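Bramasari Community Kitchen - Monthly Walk-Round
Area: prep room, pantry, back hall
Inspected by: Danica Pešek
Month: July

1. Exits clear - PASS. The back hall is passable again. The folding chairs have moved to the pantry, so see item 4.

2. Fire extinguisher - PASS. Gauge in the green, tag signed. Someone has hung an apron on it. Apron removed.

3. Work surfaces - PASS WITH COMMENT. No complaints about the tabletop finish. The underside has three wads of gum, which I would like to believe are historic.
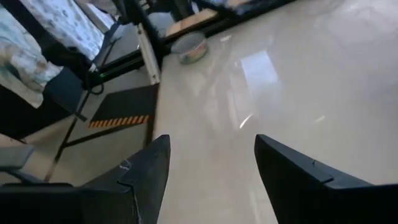
Item 3: tabletop, cream-white, glossy finish.

4. Pantry shelving - FAIL. Top shelf is holding five cases of canned tomatoes and leans toward the door with real ambition. Move the cases to the floor racks. Chairs out by the next walk-round, and not back to the hall, please.

5. Hot water at hand sink - PASS. Takes about 4 minutes to arrive. Ho-yin Tsang has been told and says he knows.

6. First aid kit - FAIL. Plenty of eye patches, no bandages. Jamie Bunting to restock.

7. Outlets and cords - PASS. The toaster with the taped cord is gone. I did not ask where.

8. Work order 219 (dripping faucet) - STILL OPEN. Still dripping, too.

Reinspect items 4 and 6 only. Copy to Mỹ Đồng.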